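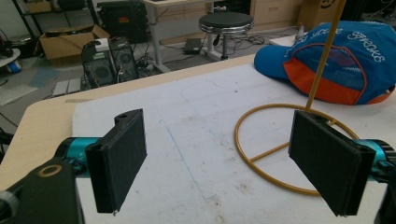
Friction is mostly a surface problem, and most people who complain about a slipping clamp start by adding force. I did the same for years. Contact area comes first: a broad flat face like the ones on those two black pads spreads the load, and a narrow jaw at the same force will dent soft timber well before it holds any better. Thread on clamping for glue-ups follows.

1/ Textbook friction doesn't depend on area. True for two hard, dry, clean surfaces. Rubber and cork don't follow it very well, and neither does pine with wet glue on it. Anything that deforms under load needs to be tested on an offcut.

2/ Work out the pressure before you buy clamps. A pad 20 mm by 50 mm has an area of 1000 square mm. Put 2000 newtons through it and you get 2 MPa under the pad. Fine for most hardwoods across the grain. On soft pine you will probably see a mark, so put a caul under it.

3/ Cauls. Mine are straight maple offcuts, 8 of them, waxed on one face. The wax stops glue from sticking. It also lowers friction, so the caul can creep while you tighten. Snug everything by hand, check the position, then go round again.

4/ Creep in the joint itself is a separate matter. PVA is a lubricant until it starts to grab. Sarla Gautam showed me the salt trick: a few grains on the glue line, press, and the boards stop skating. I use it on edge joints and leave it out of anything with dowels.

5/ Angle matters more than force. If the two faces aren't parallel, part of the load goes sideways and the work walks out of the clamp. For tapered legs I cut a matching wedge from the waste piece and tape it on with the slope reversed.

6/ Replacement pads. The Prilow ones are firm and stay put. The Belludier ones are softer and better on finished surfaces, but mine took a set after a winter in the shed. Thin cork glued to the jaw costs next to nothing and works nearly as well as either.

7/ Clean the pads. Dried glue on a jaw is a hard little lump and all the load goes through it. Scraper first, then warm water. Keep solvents off rubber unless you know what the rubber is.

8/ Spacing. I allow one clamp every 200 mm on boards around 100 mm wide, and closer on narrower stock – the pressure fans out at 45 degrees or so from each pad, and you want the cones to overlap at the glue line.

9/ Leonie Koller asked about bar clamps bowing under load. They do. Alternate them above and below the panel and the bending mostly cancels. I'll post the deflection numbers on Saturday once I've redone the long bar.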